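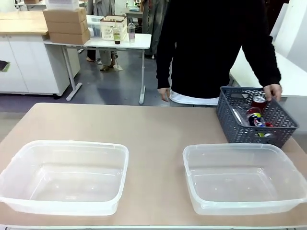

Sorting Cans and Bottles
A Learning Page for Young Readers from the Sowerby Children's Museum

Every day, people finish drinks and are left with the container. Some drinks come in cans and some come in plastic bottles. Both can be made into new things, but first they need to be sorted. This page explains what sorting is, why it is done, and how it can be done at home or in the classroom.

What does sorting mean?

To sort is to put things into groups. Each group holds things that are alike in some way. Socks can be sorted by size, and blocks can be sorted by color. Recyclables are sorted by material. The material is what an object is made of.

A mixed basket of recyclables may have cans and bottles lying every which way. The cans may be red or blue, and one may have a band of another color. For sorting, the color of a can does not matter. A red drink can and a blue drink can belong together when both are made of aluminum.

What is aluminum?

Aluminum is a light metal. It is soft enough that an empty can may be dented with one hand. At a recycling plant, cans are shredded and then melted in a very hot furnace. The liquid metal is poured into large blocks, and the blocks are rolled into thin sheets. New cans can be cut and shaped from those sheets.

What about plastic?

Many clear drink bottles are made of a plastic called PET. These bottles are washed and chopped into small flakes. The flakes may be turned into new bottles, or they may be spun into threads for carpets and jackets. Plastic must be kept apart from metal because the two are treated by different machines and at different heats.

How to set up a sorting table

You will need one basket for the mixed items and two empty bins. Clear bins are a good choice for a classroom, as everyone can see what has gone inside. Place the bins next to each other on a table and leave a space between them. Put the basket within easy reach.

1. Ask an adult to check the basket for sharp edges and broken pieces.
2. Decide which bin is for cans and which is for bottles. Make a label for each one.
3. Pick up one item at a time. Look at it and feel it.
4. Place it in the correct bin.
5. Wash your hands with soap when the basket is empty.

Please do not put your fingers inside the opening of a can.

A question from a reader

Lacey Mellor, age 10, wrote to ask how to tell metal from plastic when a label covers the whole container. Our education officer, Isabelle MacPherson, suggests tapping it gently with a fingernail. Metal makes a sharper sound. A magnet will not help with a drink can made of aluminum, as aluminum does not stick to magnets. Many food cans are made of steel, and those do stick.

Words to know

Material: what a thing is made of.
Recyclable: able to be made into something new.
Furnace: a very hot oven used to melt metal.
Flakes: small, flat pieces.

For teachers and families

Rules for recycling differ from town to town. Please check with your local service before the activity, and ask whether bottle caps should be left on. Printed bin labels may be requested from the museum's education desk. Classes of up to 70 pupils may book the sorting workshop, which is led by Arwel Hopkin and opens again in January.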